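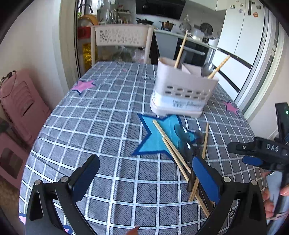 So the Jesport board finally showed up. Ordered it in June, forgot about it, came home to a squashed envelope on the mat. Quick notes before I lose them, because I have to be up early and I know I won't write this properly later.

The plan, same as before: a little writing machine. Boots straight to a text editor, no browser, no mail. Screen, keyboard, battery, done. My brother had a 1986 portable word processor with a screen about as tall as a stick of gum and he wrote an entire thesis on it. I want that, but with a file system I can get at.

First go: nothing. Red light, no picture. Swapped the ribbon cable, still nothing. Then read the Randeo wiki (slow, half of it missing) and found the display driver isn't in the stock image any more. You have to pull the Lungu build. Fine. Downloaded, flashed, waited. Picture! Upside down, but a picture. One line in the config fixes that, and I had it wrong twice before I saw I was editing the copy on my laptop and not the one on the card. Yes. Twice.

Boot time is 21 seconds to a cursor. Too long. Most of that is it looking for a network that it doesn't need. Turned off the network wait and got it down to 8, which I can live with. Could probably shave more if I dropped the sound stuff but I might want a key click, haven't decided.

Keyboard is the old Cundside one out of the drawer. Missing its right shift cap. Works fine over USB, wouldn't pair over Bluetooth at all, gave up after an hour. If anyone has got one of these paired please tell me how.

Battery – ugh. The cell I had is too fat for the case so the lid sits up at one corner. Tape for now. Wrote 836 words on it last night before the low power warning came on, though I'd only half charged it so that dosen't mean much. Need to do a proper rundown test.

Autosave is just a shell script in a loop. Ugly. It works. 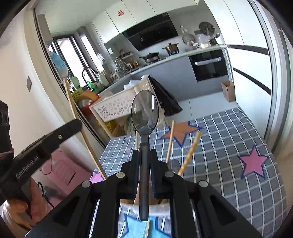 Mojtaba Tabrizi wrote in after my last post to say the loop is going to wear the card out, and that I should save to memory and only write to the card on a key press or when the battery gets low. Fair point, and I hadn't thought about it. He also reckons a cheap card dies quicker than you would expect with a script like mine, and that I should keep a second one flashed and ready in the case.

So that's next. Script rewrite, then the thinner cell, then maybe a real hinge becuase the current one is a strip of gaffer tape and it's going already. Config file goes up when I've taken my wifi password out of it.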